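Minutes – Skiteo planning software meeting, 11/13/19
Present: Shahnaz Amarasinghe (chair), Lorcan Hegarty (notes)
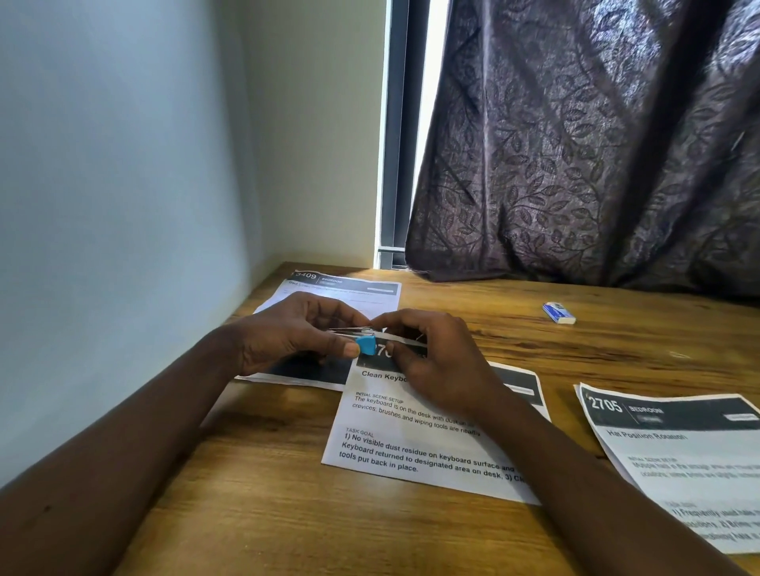

1. Task sheet parser. Lorcan showed the new build reading setup and goal text straight into the planner. It got through 449 sheets without a crash – great news! Numbered goals now become separate checks.

2. Perception. Dust on keyboards is still hard to detect. Shahnaz loves the side-light idea and will try it on the Brondau branch.

3. Replanning. Time limit set to 700 ms. Agreed.

Action: Lorcan to merge the parser and tag Egan.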